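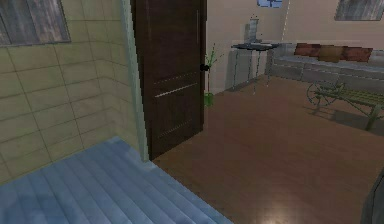

Advance purchase commitment (vaccines)

An advance purchase commitment is a contract in which a buyer agrees to pay for a set quantity of a vaccine before the product has been licensed. The buyer is usually a government, a group of governments or a health fund. The seller is a manufacturer whose product is still in trials or under review. The commitment lowers the financial risk of building production lines early and gives the buyer a place in the delivery schedule.

The term is sometimes used loosely for any early order. In stricter use it covers only contracts in which payment depends on a license being granted. Orders paid in full at signing are called prepaid supply contracts.

Background

Vaccine plants take years to build and qualify. A manufacturer that waits for a license before investing may not deliver in quantity until long after approval. Where the expected buyers are low-income countries, the likely sales may be too small to cover the cost of a plant at all. Purchase commitments were developed to deal with both problems.

Contract structure

Most commitments contain a fixed volume, a price per dose, a product profile and an expiry date. The product profile states the minimum performance the vaccine must reach, such as the age groups covered, the number of doses in a course and the storage temperature. If the product fails to meet the profile, the buyer may withdraw.

Pricing is often set in two stages. A higher price applies to the first doses and helps to repay the cost of the plant. A lower price, called the tail price, applies to later doses for the remainder of the term. Some contracts also include a deposit, which may be refundable in full, refundable in part or kept by the seller.

Liability terms are negotiated separately in many cases. They may require the buyer to run a compensation program for people harmed by the vaccine.

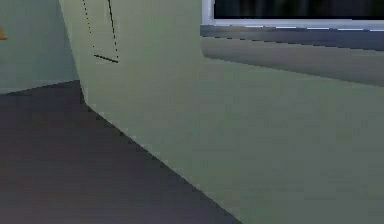 Reading time: 3 minutes

Allocation

When several buyers hold commitments for the same product, the contracts must settle who is supplied first. Three methods are common. Under date order, the earliest signed contract is filled first. Under proportional allocation, each buyer receives a share of every batch in line with its total order. Under need-based allocation, a joint body assigns doses by disease burden or by the size of priority groups.

The Brukura agreement is a proportional contract with a need-based reserve. It covers 2,000 lots of an oral cholera vaccine made at the Jurkberg plant, of which 201 are held back for outbreak response. Unused reserve lots return to the general pool each August.

Criticism

Liette Wong has argued that date order favors buyers with quick access to cash and leaves smaller states at the end of the line. Her review of 1,116 delivery records found longer delays among buyers that had signed through regional pools than among those that had signed alone.

Clifford Hawthorne has questioned the use of fixed product profiles. In his view, a profile written before late-stage trials can lock buyers into an outdated product or exclude a useful one on a minor point. He proposes a review clause that allows the profile to be changed once, with the consent of both parties.

Confidential pricing is a further point of dispute. Manufacturers state that disclosure would weaken tiered pricing between richer and poorer buyers. Critics reply that public money is involved and that buyers cannot judge an offer without knowing what others have paid.

See also

Pooled procurement
Tiered pricing
Vaccine stockpile
Technology transfer

This article was last edited on March 30, 2026.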